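Eun-ji Kong had been speaker of the Miltham island assembly for one night when we met, and she had already lost her voice. "I talked to everyone who came up the stairs," she croaked, laughing. "I think I'd do it again tomorrow!"

The vote on Friday went to a third round. Kong, who sits for the northern ward of Dillum, beat Aisling Coughlan by 30 votes to 26, and the public gallery was so full that people were sitting on the steps.

What struck me most was how much she loves the rule book. She pulled out her copy twice in the first ten minutes – it's held together with tape – to show me the section on petitions. Any petition with 2000 names has to be debated within 80 days. The one on the Pumorier ferry has 3302, and it sat in a drawer all winter.

"It will be the first thing we take up," she said. "People stood in the rain to sign that. I want them in the gallery when we read it out."

She is just as keen on moving the sittings to evenings. Members now meet at ten in the morning, when the fishing families and most of the teachers can't come. Her predecessor, I-seul Chae, tried the same change and lost by a single vote. Kong has been phoning the doubters one by one, and she sounded delighted with how it's going, though she wouldn't give me names. 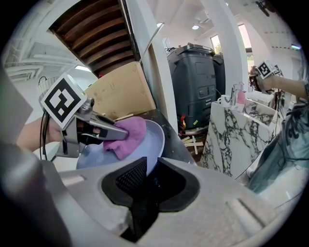

Coughlan told me on the phone that she would back evening sittings herself, provided the committee days stayed put, and that she had no hard feelings over the count. She'd like the ferry debate in April, before the summer timetable is fixed.

Kong lit up when I passed that on. "April! Yes, good, let's do April," she said, and wrote it on the back of her hand. The new speaker takes the chair for the first time at ten o'clock, under the old hours.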